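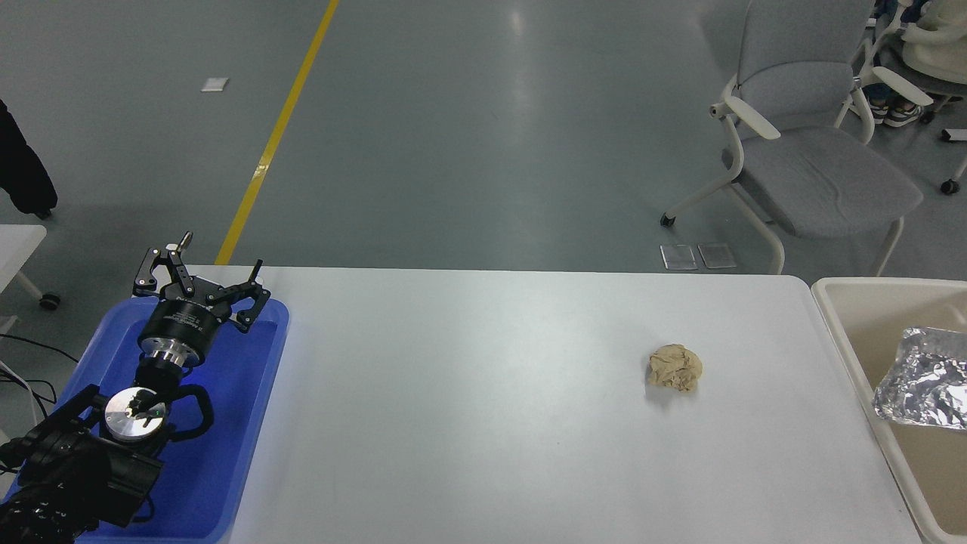 Can a machine tidy up after people yet? Some of it, slowly, and with someone near by to sort out what goes wrong.

Start with litter. Crumpled paper is never the same shape twice, so a grip that held the last piece may miss the next one. Foil is worse – it shines, and the shine fools the depth reading.

Give the Urnum figures: 2386 attempts, 58 seconds for an average pick. A person does it in 4. Pause for questions on speed.

Then the shop floor. Hok-lam Kong's view is that sorting into bins will come before wiping or folding. I agree on wiping and would argue about folding.

Move on to costs – Joly first, then Clalov.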